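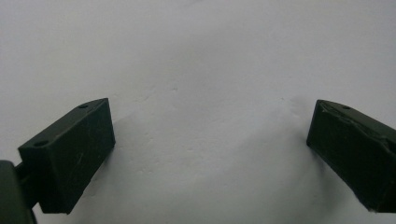
Plain white, with a slight grey tint.

The Packing Room Tops
Album: Hevine workshop
Posted by Rami Haddad, Sun 23 April

This album is for the new work surfaces in the packing room at Hevine. Several people asked what colour we settled on. The old tops were brown and had been in since the room was a store. They were marked all over with knife cuts and tape glue, and small dark parts were hard to find on them.

Colour
We had three samples from Sirko: a bright white, a cream and the one with a bit of grey in it. The bright white was tiring to look at under the strip lights. The cream made the paper labels look dirty. We left all three out for a week and asked everyone who packs to put a tick next to the one they liked. The grey-white won easily. If you are ordering the same, ask for it by the sample number on the back, as the name on the website covers more than one shade.

Size
Each top is 2000 mm long. We first wanted them longer, but they would not have gone round the corner at the foot of the stairs. The two benches by the window are butted together and the join has a thin strip of sealant in it. The short bench by the door was cut down from a spare length, and the offcut is now a shelf under the franking machine.

Fitting
Enis did the fitting over two evenings. The old tops were held down with 96 screws between them, many of them painted over, and getting those out took longer than putting the new ones on. The frames underneath are the old ones. One leg was short and has been packed up with a square of hard rubber.

Cleaning
Warm water and a drop of washing-up liquid, then a dry cloth. Please do not use the green scouring pads or the spray from the kitchen. Pen comes off if you get to it the same day. Tape should be peeled back slowly along its own length. There is a cutting mat on every bench and knives stay on the mat.

Using the benches
Orders for Initz are laid out on the window side, everything else by the door. Lay the parts out in the order they are on the sheet, check them, then box them. Leave 10 cm clear along the front so there is somewhere to rest your arms while you fill in the label. At the end of the day the tops are cleared and wiped and the tape guns go back on their hooks.

Still to do
Edging on the short bench. A second lamp for the far end, where it gets dim after 5 o'clock in winter. The drawers are on order and should be here in September. I will add them to the album when they are in.

Comments and measurements to Rami, please. The leftover samples are on the shelf by the kettle if anyone would like one.

Back to all albums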